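3.2 Gathering the demonstrations

The Purkau set was collected by teleoperation over two weeks in February. Operators worked in shifts of 80 minutes, a limit we settled on after watching what happened to people's tempers at 90. Each was asked for 50 usable episodes on the board task, and we kept 3000 in all. An episode counted as usable if the part ended up where the task card said it should, by whatever route. Some of the routes were scenic.

We did not trim hesitations. Earlier work on the Setance arms removed every pause longer than a second, and the resulting policy moved with great confidence and little success. Pauses tend to come just before contact, when the operator is lining up a part, and a learner deprived of them appears to conclude that lining up is optional. We therefore kept the pauses and cut only the stretches in which the operator had plainly gone off to think about lunch.

Figure 2. The board task from the head camera. The right hand holds a blue disc with a central hole just above the board; the left hand is empty.

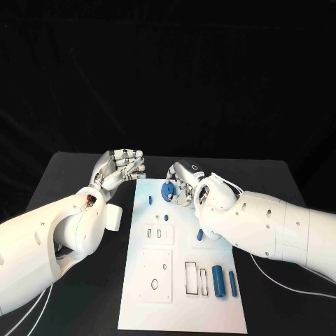
Both arms were recorded throughout, including when one had nothing to do. Dropping the idle arm would have saved storage, but the two hands share a small workspace and the learner needs to know where the spare one is kept. Episodes were cut into windows of 128 steps and shuffled by operator, so that no single person's habits - and there were habits - filled a training batch.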